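Filed under: Workshop log / Automation / Forside
3 comments · 11 shares

Sun 13 October

Quiet day, so I'm writing up the week while I still remember it. The simulator now has the Canby model loaded with the wider fingers, and Benedikt ran the first long batch of room-tidying tasks on it. The total in the log is 2636 runs. I had planned for 3000 and stopped early when the storage filled up. I'll leave the batch size alone until the new drive is in.

Main point for those who weren't at the Thursday talk: the hotel laundry and housekeeping side at Omgate want to know what a two-armed machine would take over and what stays with the staff. They are not asking for a demo. They want a list of tasks, with times, that the room attendants can read and argue with. I've promised a first version.
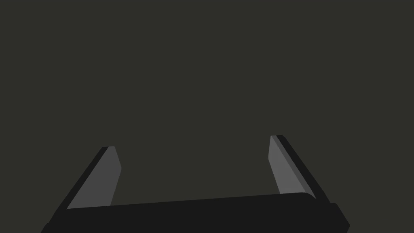

Benedikt's view is that we should start with picking up loose items and returning them to a set spot. It's dull work, it comes up in every room, and the attendants we spoke to in April put it near the top of what they'd give away. Making the bed was also mentioned a lot, but they were split on it. Two of the older hands said the bed is the one job where they can see they've done something well, and they'd want to keep it. I wrote that down at the time and then left it out of the summary, which was a mistake. It goes back in.

What changes for people, as far as I can tell so far:

Room order. At present an attendant does a room start to finish. With a machine doing pickup first, she comes into a room that is half done and has to check it before she begins. Checking is work and nobody has put it on the time sheet. I've asked Janssen to add a line for it.

Pairing. Attendants at Omgate work in twos on the big floors and talk while they work. If one of the two becomes the person who minds the machine, the other is alone most of the shift. This came up three times without my asking.

Lost property. A person knows a child's toy from rubbish. We need a rule that anything the machine can't name gets set aside on the table for a person to look at. Hildegard Engelhardt wants a hard limit of 200 grams on what it may lift before that rule is settled. I'd go with 100 to begin with.

Training. The plan on paper gives each attendant one afternoon. I think that's short. Two of them asked whether they could stop the arms by hand, and that question alone needs an hour with the real thing in front of them.

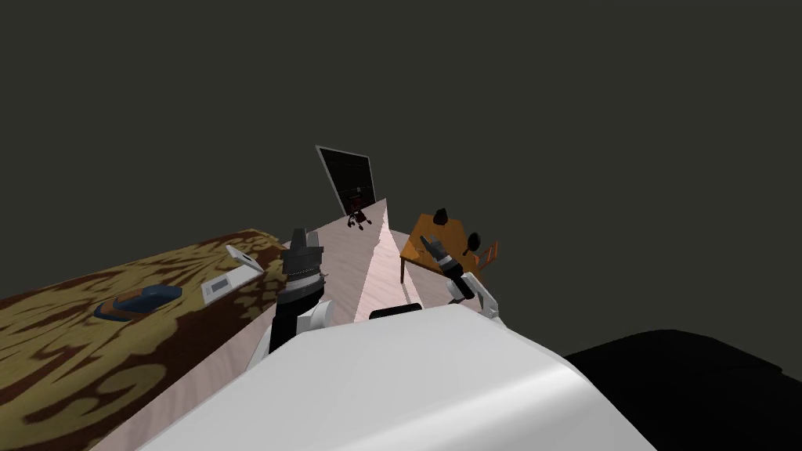 Room layout, both arms up, table on the right and small items on the patterned surface.

Notes on the sim itself. The furniture set is still a mix of whatever we had, so the times from it shouldn't be quoted to Omgate as hotel times. I've marked them as internal. Thin handles are the next thing to test, then flat objects on soft surfaces. Contact on soft surfaces is stiff as modeled, and I don't trust the grasp numbers there until Benedikt has changed the settings — he has a list.

To do:
— send task list draft to Hildegard before it goes to Forside
— put the bed comments back in the summary
— ask Janssen about the checking line again
— clear the old logs off the shared drive

Benedikt is out until Wednesday, so questions about the batch come to me.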